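Mostyn Household Word List – README

Version 6, released 1 Oct 2019. Maintained by Roscoe Lyons.

Mostyn is a list of everyday English nouns with spelling variants, plural forms and a frequency band for each entry. It was built for the Okent spell checker and is also used by the Lomus crossword tool. The list holds 2,000 headwords, of which 661 have more than one accepted spelling.

Files are UTF-8, tab separated, one entry per line. The columns are headword, variants, plural and band. An empty plural field means the noun is not counted – it does not mean the data is missing.
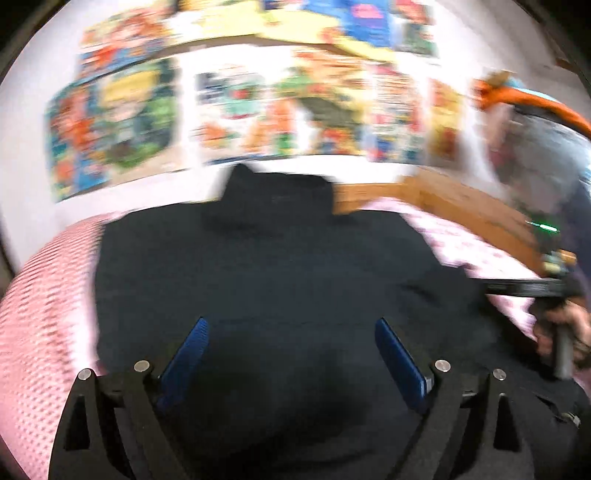

Blue ridged pads, gripper open.

Known problems

Hyphenated compounds are sorted as if the hyphen were a space. Utura sorts them differently, so a merge of the two lists needs a fresh sort first. The August build dropped 145 plurals ending in -ves; these are back in this release. Bands for kitchen terms come from a small sample and should be treated with care.

Corrections

Send one change per patch and give a dictionary source for new variants. Regional spellings go in the variants column, never as headwords.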